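Section 6. Preparing and Filling the Descaling Solution

Read this section before you descale your Zestholm countertop water boiler for the first time. It covers how to tell when descaling is due, how to mix the solution, how to run the cycle, and how to rinse the tank. Daily cleaning of the outer case and drip tray is covered in Section 5.

6.1 When to descale

The boiler counts the number of fills since the last descaling. When the count reaches the limit for your water hardness setting, the DESCALE light comes on and stays on. You can keep using the boiler while the light is steady. If the light starts to flash, the heater has reached its protection limit and the boiler will not heat until a full descaling cycle has been completed.

The factory setting is for medium water. If you have not set the hardness for your home, go back to Section 3.4 and do that first. A boiler set for soft water and used with hard water will scale up long before the light comes on.

Descale sooner than the light tells you to if:

- The tank takes noticeably longer to come to a boil than it did when new.
- White flakes come out of the spout with the water.
- The boiler makes a loud crackling sound while heating.
- The boiler has stood unused with water in the tank.

6.2 What you need

- Videx descaling powder, 2 sachets
- A measuring vessel marked in milliliters
- A funnel that fits the service opening
- A heat-safe container large enough to hold a full tank
- A soft cloth
- Rubber gloves

The tank holds 1,074 ml when filled to the MAX line. The container under the spout must hold at least this much.

CAUTION: Do not use vinegar, bleach, or any cleaner that contains hydrochloric acid. These attack the tank seal, and damage of this kind is not covered by the warranty.

CAUTION: Never mix descaling powder with any other cleaning product.

6.3 Mixing the solution

1. Turn the boiler off at the switch and unplug it. Let it cool for at least one hour.
2. Empty the tank through the spout by holding down the manual release lever. Tip the boiler forward slightly to get the last of the water out.
3. Put on the gloves.
4. Measure 500 ml of lukewarm water into the vessel. Read the level at eye height, at the bottom of the curve in the water surface.
5. Add both sachets of powder and stir until no grains are left at the bottom. The solution may foam slightly.
6. Use the solution within the hour. Do not store it in a closed bottle.

NOTE: If you use Videx liquid descaler instead of powder, follow the amounts on the bottle and skip step 5.

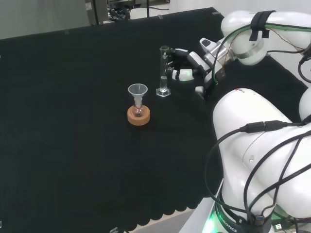

6.4 Filling through the service opening

The service opening is at the back of the boiler, under the gray rubber cap. Do not pour the solution in through the filter basket. The basket holds the Edet filter cartridge, and the acid will ruin it.

1. Take out the Edet cartridge and set it aside in a bowl of clean water.
2. Pull off the rubber cap. It stays attached to the case by its strap.
3. Place the funnel in the opening. Make sure it stands straight and reaches past the rim.
4. Pour in the solution slowly. If the level rises in the funnel, stop and wait for it to drain before you pour more.
5. Top up with plain water to the MAX line.
6. Remove the funnel, wipe the rim dry, and press the cap back on until it sits flush all the way around.

CAUTION: If solution gets on stone, enamel, or painted wood, wipe it up at once with a wet cloth. It can leave dull marks.

6.5 Running the cycle

1. Put the container under the spout.
2. Plug in the boiler and turn it on.
3. Press and hold TEMP and FILL together until the DESCALE light blinks twice. Let go of both buttons.
4. The cycle runs for 13 minutes. The boiler warms the solution, rests, and then lets it out in short bursts. Pauses between bursts are normal.
5. When the boiler beeps, empty the container into the sink with the tap running.

WARNING: The solution leaving the spout is hot. Keep hands away from the spout and keep children out of the kitchen during the cycle.

Do not unplug the boiler during the cycle. If the power fails, the boiler will start the cycle again from the beginning when power returns, provided there is still liquid in the tank. If the tank is empty, mix a fresh batch and start over.

6.6 Rinsing

1. Fill the tank to the MAX line with fresh cold water. Leave the cartridge out.
2. Bring it to a boil and let all of it out through the spout.
3. Repeat once more with fresh water.
4. Check the last of the rinse water. If it is cloudy or smells sour, rinse again.
5. Put the Edet cartridge back and turn it clockwise until it clicks.
6. Press and hold FILL until the DESCALE light goes out. This sets the fill count back to zero.

Wash the funnel and measuring vessel in warm soapy water and let them air dry. If you also use them for food, rinse them a second time.

6.7 If something goes wrong

The DESCALE light is still on after rinsing.
The count was not reset. Repeat step 6 in Section 6.6.

Solution drips from the back of the case.
The rubber cap is not seated. Turn off the boiler, unplug it, let it cool, and press the cap in again. If the cap is cracked, order a new one (see the parts list in Section 9).

The boiler beeps six times and stops.
The tank was not full when the cycle started. Add water to the MAX line and press TEMP and FILL together again.

Flakes still come out with the water.
Heavy scale may need a second treatment. Let the boiler cool fully, then repeat Sections 6.3 to 6.6. If the problem remains, contact the Cundholm service center with the serial number from the plate under the base.

Continue to Section 7 for instructions on replacing the filter cartridge.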